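**Cidell opens its drawer-pulling collection to outside labs**

May 17, 2026

Hello from Cidell! I'm Glenys Mottram, I look after data collection here, and I've been allowed to write this one myself (the press office may regret it). The short version: we're releasing Drivar, our set of recorded examples for teaching robot arms to open and shut drawers, and any university or small lab can ask for a copy from today.

We started recording in April with 2 arms and a lot of tea. An operator guides the arm through one go at a drawer, we save the wrist camera footage along with the joint positions, and then we shift things about and go again. The first release has 297 recordings, and 139 of those are failed attempts, which we've kept in and labelled. I had to argue for that! A system that only ever sees tidy pulls has no idea what a bad one looks like, and I'd much sooner it learned from our fumbles than made its own on somebody's kitchen.
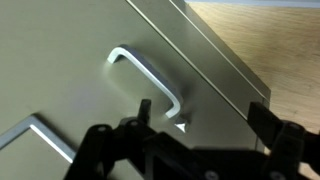 *Wrist camera view from the Drivar collection: gripper fingers spread wide near a silver pull handle.*

Handles have been my obsession, I'll admit. Shiny metal throws odd highlights, the shadows move whenever the lamp does, and from the wrist you're often looking at the thing from a very funny angle. So we recorded the same pulls under different lighting, and our friends at Mac Carthaigh, who make cabinet fittings, sent over 30 handles for us to swap in and out. I've got opinions on all of them now.

Stodinia is hosting the files and handling requests. Each recording comes with a plain-text note from the operator saying what they were trying to do, and some of those notes are quite cross. We left them as they were.

Cupboard doors are next, and we're looking for labs who'd like to record alongside us.

**Press contact:** Glenys Mottram, Data Collection, Cidell. Requests for the Drivar files should go to Stodinia.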